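I told Marleny Quintero I'd have her invitations stamped by four o'clock, which was a dumb thing to promise, but I'd had coffee and felt like a person who finishes things! The table was white, the wall was gray, and I had one red ink pad from the shop in Hotedside.

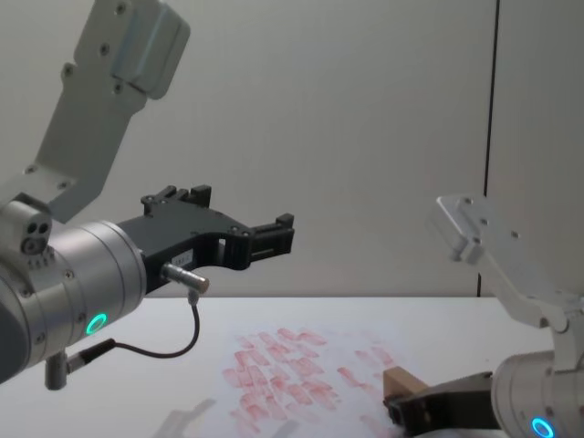

I'd practice first, I figured, on one sheet -- just to get the feel of it. Well. There's something about pressing down red ink that makes you want to do it again (and again, and again). Some marks came up bold, some so faint they looked like they'd changed their minds. The rows started sliding downhill and I let them. By three I had 89 invitations still in the box, not a mark on any of them, and one very busy sheet of paper that I sort of loved.
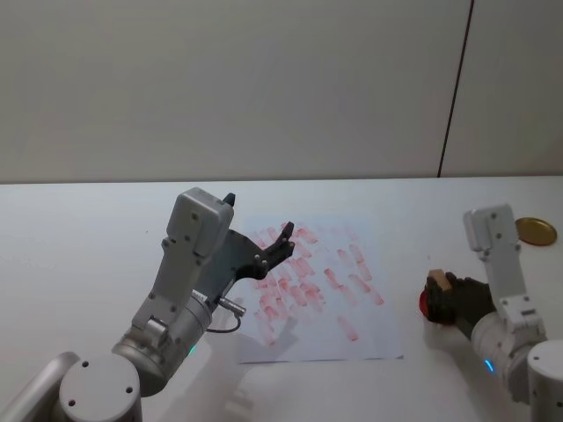
Marleny said she'd take that one, thanks, and the guests could have theirs plain. She wanted to know if I'd sign it. I asked her where, and she pointed down at the right margin, so I went off to find a pen.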